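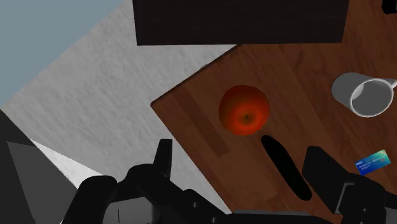

Stalton Community Hall
Shared Kitchen and Dining Room: Seasonal Safety Inspection
October
Prepared by Lucrezia Barbieri, Facilities Office

Scope

This inspection covers the kitchen, dry store, serving counter, dining room and rear exit of the hall. Items are marked Satisfactory, Attention or Unsatisfactory. An item marked Attention may remain in use while the work is carried out. An item marked Unsatisfactory must be taken out of use until it has been inspected again.

The walk-through began at 9:00 a.m. on Saturday, before the first booking. Present were the author, Dewanti Sembiring (Kitchen Supervisor) and Gus Strickland (Building Maintenance).

1. Exits and access

1.1 Main doors open fully and without a key from inside. Satisfactory.

1.2 Rear exit clear on both sides. Attention.
Comment: The inside was clear. Outside, two recycling bins stood within the swing of the door. Mr. Strickland moved them during the inspection. Floor marking is to be extended past the threshold.

1.3 Exit signs lit. Satisfactory.
Comment: The sign over the rear exit has a new battery.

1.4 Ramp handrail secure. Attention.
Comment: The lower bracket moves under hand pressure. Both screws are to be replaced with a longer size.

2. Fire safety

2.1 Extinguishers in place, tagged and within service date. Satisfactory.

2.2 Fire blanket mounted within reach of the range. Unsatisfactory.
Comment: The blanket was found in a drawer under the serving counter. The wall bracket is missing. The range is not to be used until a bracket has been fitted and the blanket returned to it.

2.3 Range hood filters clean. Attention.
Comment: Grease was present on the two filters nearest the wall. The cleaning log shows no entry for the previous month. Ms. Sembiring will confirm whether the cleaning was missed or only the entry.

2.4 Smoke alarms tested. Satisfactory.

3. Electrical

3.1 Outlets near sinks protected and tested. Satisfactory.

3.2 Cords free of damage. Attention.
Comment: The cord on the large coffee urn is worn near the plug. The urn has been tagged and moved to the locked cupboard. Groups that have booked the urn should contact the office.

3.3 Panel cover closed, 22 circuits labeled. Attention.
Comment: Labels for circuits 16 and 20 have faded and cannot be read. Mr. Strickland will trace both and write new ones.

4. Food storage and preparation

4.1 Refrigerator at or below 40°F. Satisfactory.

4.2 Dry goods off the floor and in closed containers. Attention.
Comment: One open bag of rice, left by a hiring group, was discarded. Hiring groups are reminded that food may not be stored between bookings.

4.3 Handwashing sink stocked with soap and paper towels. Satisfactory.

4.4 Cutting boards free of deep scoring. Unsatisfactory.
Comment: Three boards were withdrawn. Replacements have been requested.

5. Dining room

5.1 Tables stable and free of splinters. Attention.
Comment: One long table rocks when leaned on. Its foot is to be adjusted before the next seated meal. No splinters were found.

5.2 Floor even and free of trip hazards. Satisfactory.

5.3 Stacked chairs no higher than the posted limit. Attention.
Comment: Two stacks exceeded the limit and were lowered. The notice has been moved to eye level.

6. Follow-up

Items 2.2 and 4.4 will be inspected again by Asmaa Tawfik, who will sign the sheet kept in the office. Quotes of more than $500 require written approval before work is ordered. All other items should be closed by the next monthly check. Questions about a particular item should give its number.

Checked and accepted: Gilang Rondonuwu, Hall Manager

Related items
Kitchen Opening and Closing Checklist
Conditions of Hire: Food and Beverages
Reporting a Damaged Appliance
Range Hood Cleaning Log (blank form)
Previous Inspection: Nura Room and Upper Landing

Contact the Facilities Office | © Stalton Community Hall | Back to top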